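I've been putting off writing about the giving app since August, mostly so that I'd be less cross when I did. I'm still a bit cross.

For anyone who wasn't there, our church has signed up to Jenamik, which lets you set a monthly amount and then sends you little messages about it. Denise Tunstall put it to the members' meeting and said 385 households in churches like ours had increased their giving after joining. Increased from what? Over how long? I did ask. She said she'd find out, and I believe she meant it. 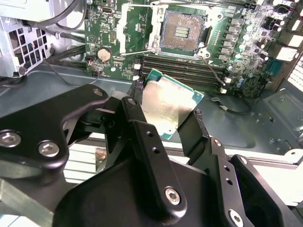 What the app costs

There's a fee of 6 per cent on each gift unless the giver ticks a box to cover it themselves. The box comes already ticked. I find that hard to square with anything Paul wrote about giving freely and not under compulsion. If I want to give twenty pounds I'd like to be asked for twenty pounds.

Senan Keogh says I'm making a fuss over pennies. Perhaps. We paid £197 in fees in the first quarter, and that would have kept the food cupboard in tins for a good while.
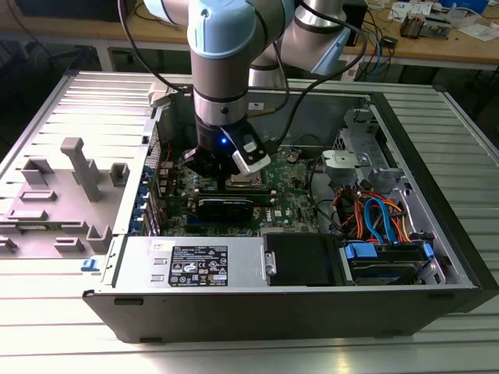

The "generosity journey"

My bigger trouble is with the messages. I got one at 7.15 in the morning telling me I was on a generosity journey and had nearly reached my next milestone. I wasn't on a journey. I was looking for my other shoe.

Jesus watched the widow put in her two coins and didn't send her a badge. I know that sounds sour, but I do think something changes when giving is scored, even privately.
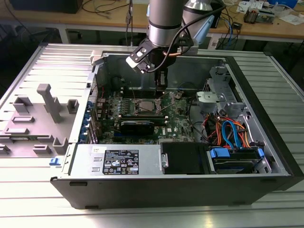 Computer with the side panel off, green Dell board inside.

Yatziri Nava made the fairest case for it. She works shifts, can't be there most weeks, and never carries cash. Fine. But a standing order does that too, and it doesn't congratulate you.
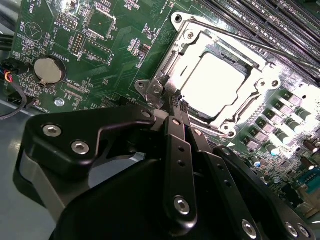

What I'd like to see

Untick the box. Turn the messages off unless people ask for them. Print the fees in the newsletter next to the collection. I'll keep giving by envelope in the meantime, and if the £1,035 for the porch roof comes in quicker through the app, I'll say so on this blog.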